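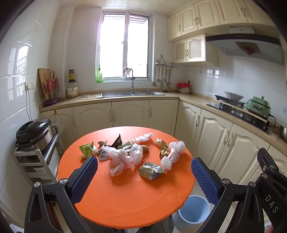
**Ticket 500: table clearing, wrappers and bags**
Opened: 10/27/20
Site: Tuvbridge kitchen
Owner: Iñaki Salcedo
Status: open (optimistically)

**Summary**

Clemau is meant to clear a round table of packaging and put it in a bin. My nephew can do this, given money. Clemau can do the carton.

**Reported behaviour**

- Crushed carton: picked up first go. Has edges. Everybody likes edges.
- Foil wrappers: found, grasped, then carried halfway and let go. Log says "success".
- Clear twisted bag: planner doesn't believe it exists.
- Knotted white bag beside the big printed one: planner believes they're a single object and would like a bigger gripper.

**Tried so far**

1. Restarted everything. Same result, but I felt involved.
2. Raised grip force. Foil now stays put. So does the tabletop, which the fingers pressed on until the arm faulted.
3. Swapped the segmentation model for the one Prado uses on their packing line. It labels the green wrapper "lettuce". Swapped back.
4. Lowered the blinds to cut glare off the wall tiles. Clear bag detected in 2 of 27 runs. The other detections were tile.
5. Slowed the approach. Bags no longer puff away from the fingers, though a cycle now runs long enough to make tea in.

**Comment from Larano support**

> Please confirm objects are rigid and separated before starting the clear routine.

If they were rigid and separated, I'd have called it a display. Replied more politely than that.

**Workaround**

Pull the bags apart by hand, then run the routine. Yes, this means a person does the hard bit and the machine takes the credit. Don't wipe the crumbs first; the July build used them to find the table height and I'm not certain anyone took that out. The orange top gives it very little else to go on.

**Next**

- Get Larano to explain why a dropped wrapper counts as a success.
- Try a side grasp on the knot itself.
- Leave the bucket on the floor out of the bin list until the lid check is fixed.

Priority stays at 2. The sales page still says "household ready" and I've asked whose household.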